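Search this site
Enter keywords
Go

Food Packaging, Unit 5: Flexible Pouches and Seal Integrity

A flexible pouch is a laminate of two or more films. The outer film carries the print and resists scuffing. The inner film melts at a lower temperature and forms the seal. A barrier layer, where used, sits between them and slows the passage of oxygen and water vapor.

Three settings control a heat seal: jaw temperature, dwell time and pressure. Low temperature gives a seal that peels. Excess temperature thins the film at the inner edge of the seal, and the pouch then fails beside the seal under load.

Oily fills need extra care. Oil on the seal area keeps the inner films from bonding, and the leak may not show until the cartons have been stacked. Fill nozzles should shut off cleanly above the pouch mouth.

Worked case, Parkby line. Out of 169 pouches pulled on a Friday run, 54 failed the squeeze test. Dwell time was raised and jaw pressure left alone. A second pull of 40 had 5 failures, all at the corner folds – see the Dovthorpe notes on folded seals.

Print is judged separately. Gloss film shows every crease as a white streak, so artwork should be checked on a filled pouch as well as on the flat proof. Fine text suffers first. The tomato hotpot base packet has small white lettering under large gold characters.

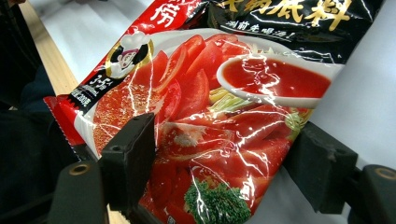
Amimthorpe wrote that the squeeze test misses slow leaks, and asked whether dye testing would be covered before the lab. Dye testing is in Unit 6.

Comments

Siddiqui: Is the failure rate in the worked case counted per pouch or per seal?

Reply: Per pouch.

Dovthorpe: The folded seal notes are now in the June folder.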